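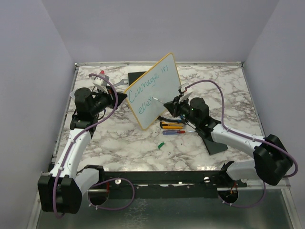
Man habe nichts gegen Fortschritt, heißt es aus der Nachbarschaft, aber die alte Tafel am Wochenmarkt habe man wenigstens lesen können. Gemeint ist das Kreidebrett, auf dem in Clarnum jahrzehntelang stand, was die Kartoffeln kosten und wer seinen Schirm am Käsestand vergessen hat. Seit März hängt dort ein weißes Brett, beschrieben mit Filzstift, und seit März ist der Ort zerstritten.

Angefangen hatte es mit dem Regen. Kreide verläuft, und im vergangenen Herbst verkaufte der Stand aus Lanberg einen halben Vormittag lang Quitten zu einem Preis, der nach einem Schauer nur noch aus der hinteren Ziffer bestand. Die Kundschaft zeigte sich damit einverstanden. Der Stand weniger. Die Gemeinde beschloss daraufhin, die Tafel zu ersetzen, und stellte dafür 334 Euro in den Haushalt ein, Stifte inbegriffen, Schwamm auf gesonderten Antrag.

Der Antrag liegt noch. Gewischt wird bis dahin mit dem Ärmel oder, bei älteren Einträgen, gar nicht. So ist am unteren Rand weiterhin zu erfahren, dass es am Fischwagen Grünkohl gebe, eine Auskunft, die schon im Winter umstritten war. Ein Stift hält nach Angaben der Marktaufsicht etwa 17 Markttage, sofern ihn jemand wieder zuschraubt. Der erste hielt zwei.

Inzwischen gibt es eine Unterschriftenliste für die Rückkehr zur Kreide. Sie liegt beim Bäcker neben der Kasse und trägt 30 Namen, darunter auffallend viele in derselben Schrift. Eine Gegenliste wurde angekündigt, konnte aber mangels Stift bisher nicht ausgelegt werden.

Im Rathaus bemüht man sich um Ausgleich. Geprüft wurde ein Schaukasten mit Schloss, wie ihn das Nachbardorf Drustov seit vergangenem Sommer besitzt. Der Kostenvoranschlag belief sich auf 1000 Euro ohne Montage, und aus Drustov war zu hören, der Schlüssel sei derzeit nicht auffindbar, der Aushang dafür sehr haltbar. Er wirbt für Erdbeeren.

Die Standbetreiber selbst geben sich gelassen. Die meisten schreiben ihre Preise ohnehin auf Pappe und stecken sie in die Ware. Am Gemüsestand wird darüber hinaus gerufen, was sich bei jedem Wetter bewährt hat und den Haushalt nicht belastet.

Im November soll der Gemeinderat erneut beraten. Auf der Tagesordnung steht die Tafelfrage unter Punkt sechs, hinter der Straßenbeleuchtung und vor Verschiedenem. Der Termin wird rechtzeitig auf dem Wochenmarkt angeschrieben.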